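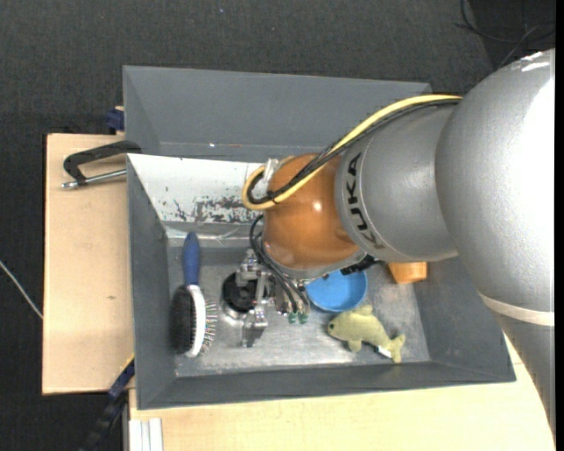
料箱工位，机械手下探抓取，箱内为混放杂件

混放杂件抓取套件使用评测：花在哪里，省在哪里

Ultgate的这套料箱抓取套件，我们从八月开始用，到现在跑了两个多月。买之前在网上找不到几篇讲钱的文章，多数只讲成功率。下面主要写采购和预算，性能部分只写跟花钱有关的。

先说套件里有什么。Ultgate卖的是夹爪、腕部转接件、一只灰色料箱和一年的软件授权，机械臂不含在内。我们用的是库里现成的KUKA，省下了最大的一笔。如果连臂一起新买，这篇文章里的账要重算，套件在总价里只占小头，选型的顺序也应该反过来，先定臂再定夹爪。

夹爪

金属指，指头窄，能伸到箱底。测试物件故意挑得很杂：梳子、浅碗、毛绒鱼，形状软硬都不一样。毛绒类最好抓，夹哪里都能起来。浅碗要夹碗沿，角度不对就滑。发梳看放的方向，柄朝外时没问题，梳齿一侧贴着别的东西时经常要试第二次。扁圆的东西最麻烦，平躺在箱底时窄指不容易插进去，这类物件多的话建议另配吸盘，报价单上是选配，别漏看。

指尖属于消耗件，随箱带2副。我们目前换过一副，金属指碰金属箱底，磨损比说明书写的快。备件单买不便宜，谈价的时候最好一起谈进去，等用完再买就没有折扣了。

料箱

箱壁高，四面带斜度，物件会往中间滑，这一点设计得对。箱底是金属的，用一阵就有划痕和发白的地方，内侧的浅色斜板也会磕掉漆。只影响外观的话不用管，但如果你的视觉方案对反光敏感，就要把换底板的钱算进年度维护里。我们试过在箱底垫一层薄胶垫，反光少了，小件却容易卡在垫子边上，后来撤掉了。

料箱没有配固定架。我们拿木板垫底，再用夹具固定，够用，但每次挪动以后都要重新标定。Kastis有一款配套的铝型材底座，报价比我们预想的高，第一期没买，第二期准备补上。现在看，当初应该直接买，重复标定花掉的工时早就超过了差价。

线缆和气管

这是最容易少算的一项。套件附的线长度是按小型臂配的，装到大臂上要加长。线要沿着臂身一路走到腕部，在腕关节那里留出弯曲余量，再扎好。我们第一次留得太短，转到极限位置时拉得很紧，返工了一次。线缆、接头、扎带、护套这些零碎，单价都低，合起来并不低，而且采购系统里要分好几张单走，审批时间比到货时间还长。建议让集成商打包报价。我们这部分是Nolusholm做的，活儿干净，图纸也给得全，缺点是改动要另外收费，哪怕只是换一个接头的型号。

软件授权

按工位收费，一年一续。第一年含在套件里，第二年开始单独付。销售一般不会主动讲续费价格，一定要写进合同。离线也能用，但断网时间长了需要重新验证，放在隔离网段的单位要提前问清楚流程。

测试情况

验收时我们抓了209次，合同要求是200次以上，混放物件，中途不允许人工整理。结果过了线，余量不大。失败多数集中在扁圆件和靠箱壁的物件上，靠壁的东西手腕转不过去，换个角度又会和箱沿干涉。如果你的料是单一规格，这些问题基本遇不到，也就没必要买这一套，普通夹爪更划算。

对比过的另一家

Trịnh的方案也看过，样机借来用了几天。夹爪轻，指尖是软的，抓碗和扁件比Ultgate稳，抓重一点的东西会往下坠。价格低一档，不过最小订货量对我们这种只有一个工位的不友好，备件周期也长。工位多、物件轻的单位可以优先看这家。

预算上的建议

套件报价之外，我会再留出套件价的50%，给线缆、底座、备用指尖和调试工时。我们第一次申请预算时没有留，后来补了一次申请，项目停在那里等批，设备在角落里放着。地方也要提前量好，大臂展开以后占地比图纸上看着大，后面走线的位置也得留。

优点：夹爪刚性好，料箱斜度合理，软件上手快。
缺点：不含固定底座，附带线缆偏短，指尖磨损快，续费价格不透明。

适合：已有机械臂，物件种类杂，工位数量少。
不适合：单一规格来料，或者以扁平件为主的场合。

第二期打算补底座和吸盘选配，授权到期前会重新谈一次价。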